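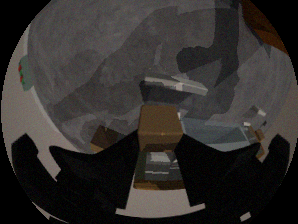 Anhang 1: Greiferansicht aus der Simulation, brauner Würfel zwischen den Fingern. Auswertung zum selben Zeitschritt: „Zielobjekt außerhalb des Greifbereichs“.

Ticket 1.174
Produkt: Driltano Simulationspaket, Testlizenz
Szenenpaket: Utness Küche
Kunde: Frerichs, Abteilung Handhabung
Gemeldet von: Carola Dreßler
Bearbeitung bei Tolon: Rhodri Humphreys
Eröffnet: 18. Juni 2023
Priorität laut Kunde: hoch
Priorität laut Formular: normal (das Feld lässt sich in der Testlizenz nicht ändern, siehe unten)
Status: gelöst, Nachträge offen

Beschreibung des Kunden

Guten Tag,

wir prüfen gerade, ob wir Driltano kaufen, und ich habe die ehrenvolle Aufgabe, dazu eine Empfehlung zu schreiben. Bisher besteht sie aus einer Überschrift.

Zum Problem: Wir lassen unsere Greifstrategie in der Utness-Küche laufen, Aufgabe „Brauner Würfel, freistehend“. Der Arm fährt an, die Finger stehen links und rechts vom Würfel, und an genau dieser Stelle teilt mir die Auswertung mit, das Zielobjekt befinde sich außerhalb des Greifbereichs. Ich habe mir die Kameraansicht dazu mehrfach angesehen (Anhang 1). Wenn das außerhalb ist, hätte ich gern eine Definition von innerhalb.

Von den 86 Durchläufen der letzten Serie gelten laut Bericht alle als fehlgeschlagen. Unsere Strategie ist sicher verbesserungsfähig, aber so konsequent schlecht ist sie nicht einmal montags.

Was ich schon versucht habe:
Neustart des Auswertungsdienstes. Ohne Wirkung.
Neustart des Rechners. Ohne Wirkung, dafür mit Systemupdate.
Toleranz für den Greifbereich auf das Maximum gestellt. Der Bericht sagt weiterhin „außerhalb“, jetzt aber mit größerer Toleranz.
Kapitel „Häufige Fragen“ gelesen. Häufig gefragt wird dort vor allem, wie man die Lizenz verlängert.

Die Protokolle liegen bei. Bitte um Rückmeldung, gern auch eine, die nicht aus einem Textbaustein besteht.

Carola Dreßler

Automatische Antwort

Vielen Dank für Ihre Anfrage. Haben Sie bereits versucht, den Auswertungsdienst neu zu starten?

Kommentar 1, Rhodri Humphreys

Hallo Frau Dreßler,

bitte entschuldigen Sie den Automaten, er liest grundsätzlich nur die Betreffzeile. Ich habe Ihre Beschreibung gelesen und übernehme das Ticket.

Erster Verdacht: Kameramodell. Ihre Ansicht ist die runde Weitwinkelansicht am Greifer. Sollte die Auswertung dieselben Daten behandeln, als kämen sie aus einer gewöhnlichen Kamera ohne Verzeichnung, liegen die Positionen zum Rand hin ordentlich daneben. In der Mitte, wo Ihr Würfel steht, dürfte der Fehler allerdings klein sein. Ich schreibe das also eher auf, damit es jemand durchstreichen kann.

Könnten Sie mir drei Dinge schicken?
Die Aufgabendatei, so wie sie bei Ihnen auf der Platte liegt.
Die Ausgabe von „Diagnose, Kamera“.
Den Wert im Feld „Quelle der Objektlage“. Dort steht entweder „Bild“ oder „Szene“.

Kommentar 2, Carola Dreßler

Aufgabendatei und Diagnose hängen an. Quelle der Objektlage: „Szene“.

Ich nehme an, damit ist die Kamera aus dem Spiel. Die Auswertung sieht demnach gar nicht hin und weiß es trotzdem besser. Solche Kollegen hatte ich auch schon.

Ergänzung: Ich habe in der Wartezeit die Aufgabe in einer leeren Umgebung laufen lassen, nur Tischplatte und Würfel. Dort stimmt die Auswertung. Greift der Arm, meldet sie einen Griff. Greift er daneben, meldet sie das auch. Der Fehler wohnt also in der Küche.

Kommentar 3, Rhodri Humphreys

Das war der nützlichste Satz der Woche, danke. Kamera ist gestrichen.

Wenn es in der leeren Umgebung funktioniert und in der Küche nicht, liegt es meist an den Nachbarn. In Anhang 1 gibt es links vom Würfel einen kleineren, dunkelbraunen Block, zum Teil vom linken Finger verdeckt. Der interessiert mich. Ihre Aufgabendatei sucht das Ziel nämlich über Merkmale: „Form: Block, Farbe: braun“. Das trifft auf den Würfel zu und, mit etwas gutem Willen, auch auf den Kleinen daneben. Die Software hat offenbar guten Willen.

Bitte einmal in der Konsole:

szene.objekte suchen form=block farbe=braun

und die Ausgabe hier einfügen.

Kommentar 4, Carola Dreßler

Ausgabe:

Treffer: 2
 deko_block_braun_klein
 ziel_wuerfel_braun
Verwendet: deko_block_braun_klein

Das Ding heißt „deko“. Wir werden seit Tagen daran gemessen, wie gut wir die Dekoration greifen.

Kommentar 5, Rhodri Humphreys

Ja. Bei mehreren Treffern nimmt die Auswertung den ersten, und sortiert wird nach dem Alphabet. D kommt vor Z. In der leeren Umgebung gibt es keinen Dekoblock und damit auch keinen Streit.

Eigentlich müsste an dieser Stelle eine Warnung erscheinen. Ich habe nachgesehen: Sie erscheint, und zwar in einer Protokollstufe, die in der Testlizenz abgeschaltet ist. Dazu habe ich intern etwas geschrieben, das ich hier nicht wiederhole.

Zur Umgehung:

1. Aufgabendatei öffnen, Abschnitt „Ziel“.
2. Die Zeilen „Form“ und „Farbe“ löschen.
3. Stattdessen eintragen: Kennung: ziel_wuerfel_braun
4. Speichern und die Szene neu laden. Der Knopf „Aktualisieren“ reicht nicht, er aktualisiert nur die Anzeige.
5. Alte Serie neu auswerten: Menü „Berichte“, „Erneut bewerten“. Die Läufe selbst müssen nicht wiederholt werden, die Objektlagen sind gespeichert.

Schritt 5 kann bis zu 20 Minuten dauern. Der Fortschrittsbalken bleibt dabei kurz vor Schluss stehen. Bitte nicht abbrechen, er denkt nach.

Kommentar 6, Carola Dreßler

Schritte 1 bis 4 erledigt. Bei Schritt 5 kommt:

„Erneut bewerten ist in dieser Edition nicht verfügbar.“

Ich darf also mit der Testlizenz testen, nur nicht, ob das Ergebnis stimmt.

Kommentar 7, Rhodri Humphreys

Ich habe Ihre Lizenz für die Testdauer freigeschaltet, die Protokollstufe gleich mit. Bitte einmal ab- und wieder anmelden. Falls der Vertrieb fragt: Das war ich.

Kommentar 8, Carola Dreßler

Läuft durch. Der Balken hat tatsächlich nachgedacht, ich habe in der Zeit Mittag gegessen.

Die neue Bewertung sieht völlig anders aus. Die meisten Läufe gelten jetzt als Griff, und bei den übrigen kann ich in der Greiferansicht nachvollziehen, warum nicht. Ein paarmal geht ein Finger auf die Oberkante des Würfels, das ist unser Fehler und kein Supportfall. Im Protokoll des Laufs aus Anhang 1 steht zum strittigen Zeitschritt nun „Zielobjekt im Greifbereich“. Wir sind uns einig, die Software und ich.

Bevor Sie das Ticket schließen, drei Fragen, die für meine Empfehlung wichtig sind:

a) Betrifft die Sache auch andere Utness-Szenen?
b) Gibt es eine Liste der Dekoobjekte, oder findet man die immer auf diesem Weg?
c) Im März haben wir mit einer älteren Version schon einmal einen kleinen Vergleich gemacht. Sind diese Zahlen brauchbar?

Kommentar 9, Rhodri Humphreys

a) Ja, überall dort, wo die Aufgabe über Merkmale sucht und die Dekoration dazu passt. In der Küche ist das Risiko besonders hoch, sie ist absichtlich unaufgeräumt. Das war als Qualitätsmerkmal gedacht und steht so auch im Prospekt.

b) Eine Liste gibt es. Konsole, „szene.objekte liste gruppe=deko“. Im Handbuch steht der Befehl im Kapitel über Beleuchtung. Ich habe einen Korrekturwunsch eingereicht und rechne mit einer Umbenennung des Kapitels.

c) Die Versionen vom März haben die Kennung noch fest verlangt, ohne Merkmalssuche. Diese Zahlen sind in Ordnung. Die Suche kam danach, als Komfortfunktion.

Für die Korrektur im Produkt habe ich einen Fehlerbericht angelegt. Geplant ist: Bei mehreren Treffern bricht die Auswertung ab und nennt alle Kandidaten. Objekte mit dem Präfix „deko“ werden bei der Zielsuche übergangen, sofern man sie nicht ausdrücklich zulässt. Einen Termin nenne ich Ihnen, sobald ich selbst einen glaube.

Kommentar 10, Carola Dreßler

Danke, das hilft. Für Ihre Akten der Stand meiner Empfehlung, soweit er Sie betrifft:

Szenen: gut. Die Greiferansicht taugt zur Fehlersuche, ohne sie hätte ich der Auswertung womöglich geglaubt.
Auswertung: brauchbar, sobald man jedes Ziel mit Kennung einträgt. Bis zur Korrektur schreiben wir das bei uns fest vor.
Handbuch: vorhanden.
Testlizenz: schaltet die Funktionen ab, mit denen man das Produkt beurteilen könnte. Bitte weitergeben.
Support: menschlich, ab dem ersten Kommentar.

Eine Kleinigkeit noch. Im Bericht heißt die Spalte für das Zielobjekt „Objekt“ und ist standardmäßig ausgeblendet. Hätte ich sie gesehen, wäre dieses Ticket deutlich kürzer.

Kommentar 11, Rhodri Humphreys

Spalte ist als Änderungswunsch aufgenommen, Hinweis zur Testlizenz an den Vertrieb weitergeleitet. Ich setze das Ticket auf „gelöst“ und verknüpfe es mit dem Fehlerbericht, Sie bekommen dann eine Nachricht, wenn die Korrektur ausgeliefert wird.

Interne Einordnung (für Kunden sichtbar)

Ursache: Mehrdeutige Zielsuche über Merkmale, Auswahl nach Alphabet, Warnung in Testlizenz unterdrückt.
Umgehung: Ziel über Kennung festlegen, Szene neu laden, Serie erneut bewerten.
Betroffen: Driltano mit Merkmalssuche, Szenen mit Dekoobjekten.
Nicht betroffen: Versionen mit fester Kennung, leere Umgebung.
Offen: Korrektur der Zielsuche, Spalte „Objekt“, Handbuchkapitel Beleuchtung.

Automatische Nachricht

Ihr Ticket wurde gelöst. Wie zufrieden waren Sie mit dem Neustart des Auswertungsdienstes?

Kommentar 12, Rhodri Humphreys

Den Automaten habe ich ebenfalls gemeldet. Die Umfrage können Sie ignorieren.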